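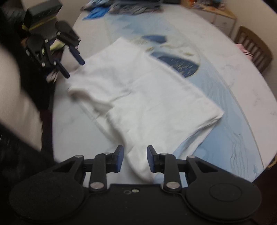

Mizanur Talukder asked whether the Nordin load factors had been entered on the same basis as those for Prilberg, as the two carriers do not count transfer passengers alike. The point is a fair one and was checked first.

Notebook 4 - Demand Desk
2018-04-16

Nordin reports a transfer passenger once for each leg. Prilberg reports the whole trip as one. The shared sheet had treated both as leg counts, which made Prilberg look weaker on its hub routes than it is. The Prilberg rows were converted using the ticket sample (1027 records). Of these, 335 showed a connection. Two records had no return sector and were left out.

After the change, the gap between the carriers on weekday business routes is much smaller. The leisure routes hardly move. The earlier note on weak business travel at Prilberg should not be quoted until the rerun is complete.

Fares were not touched. Radomír Murín holds that the fuel surcharge should be taken out before any yield comparison, and Hsin-yi Kan would leave it in, given that passengers pay it either way. Both versions will be kept in separate columns for now.

Open items:
- Wimevex schedule file: summer departures still carry last year's seat counts. Correction requested.
- Charter flights sold through Fasetus are mixed in with scheduled traffic on four routes. To be split out by hand.
- September forecast: hold at the previous figure until the rerun has been read by a second person.

The old sheet is saved in the archive folder under its former name. Please do not overwrite it - the conversion formula refers to it.

Home | Notebooks | Route Data | Archive | Staff
Contact the Demand Desk | © Demand Desk | Back to top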